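Two Grippers, One Very Long Saturday

If you walked past the Rumavgate workshop on Saturday and heard cheering over a bag of rubber washers, that was us! We finally put the Assefa gripper and the Zenel gripper head to head, something I've been nagging everybody about since the Triltonham open day.

The rules were Ada Grasso's, so they were strict. Same arm, same wrist camera, same controller settings, 300 picks for each gripper. Washers first, then pens, then those horrible slippery film cans (my idea, sorry). Between batches we opened the fingers all the way and grabbed a picture from the wrist camera, so we could check later that the tips still lined up.

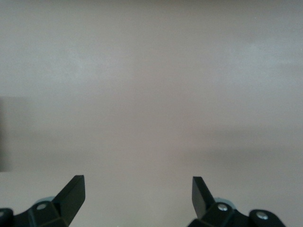 The view from the wrist camera, fingers wide open and nothing between them.

So who won? Well, the Assefa was quicker on pens and I was ready to call it by lunch. Then the film cans came out and it dropped 10 in a row, while the Zenel just kept plodding along and hanging on to nearly everything. Ada thinks the Assefa was squeezing too hard and popping them out sideways. I think she's right, but I'd like to see it again with the force turned down before I take back all the nice things I said about it.

We're doing a longer run in September, 1000 picks each, and Ada wants to add a second camera looking in from the side. Doors open at 2 and there's room on the bench if you want to bring your own gripper along. Bring odd little objects too, the more annoying the better!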